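Embalagens Alimentares, Aula 6
Embalagens flexíveis para bolachas e biscoitos
Docente: Jad Qudah

1. Estrutura do filme

A embalagem flexível de bolachas costuma juntar duas ou mais camadas. A exterior recebe a impressão, a interior faz a selagem e, quando existe, a intermédia serve de barreira à humidade, ao oxigénio e à luz. A bolacha seca ganha água com facilidade e perde a textura antes de se tornar imprópria para consumo. Por isso, o primeiro valor a consultar na ficha técnica é a permeabilidade ao vapor de água.

No exercício de Setembro comparámos dois filmes, Kavex (30 micrómetros) e Gavton (40 micrómetros). A espessura, por si só, não permite ordenar os filmes quanto à barreira. É preciso conhecer os materiais e as condições do ensaio.

2. Selagem

O pacote alongado comum tem três selagens: uma longitudinal, no verso, e duas transversais, nas extremidades. As extremidades são muitas vezes cortadas em serrilha, o que facilita o início do rasgo. Defeitos a procurar:

canal aberto na zona de selagem
migalhas presas entre as duas faces
rugas que atravessam toda a largura
filme queimado ou deformado

As migalhas são o defeito mais frequente em produtos quebradiços.
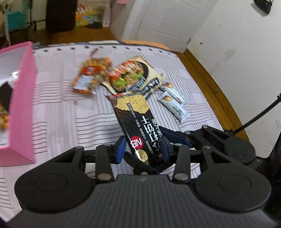 3. Face principal

A face principal tem de identificar o produto a curta distância. Num pacote comprido, o texto corre muitas vezes ao longo do eixo maior, e o consumidor lê-o de lado ou roda o pacote. Fundos escuros com letra branca dão bom contraste. Os acabamentos brilhantes chamam a atenção, mas reflectem a luz e podem dificultar a leitura.

Nos produtos importados, verificar se a informação obrigatória aparece na língua do país de venda. Uma etiqueta aplicada depois não deve tapar a data de durabilidade mínima nem o lote.

4. Trabalho prático

Cada grupo traz um pacote fechado e preenche a ficha Pusell: dimensões, tipo de selagem, orientação do texto, posição do lote e estado das extremidades. O ensaio de imersão faz-se no fim e dura 55 segundos. Registar qualquer saída contínua de bolhas e o local onde ocorre.

Entregar a ficha no início da próxima aula. Leitura: capítulo 4 do manual Wyss, sem os anexos.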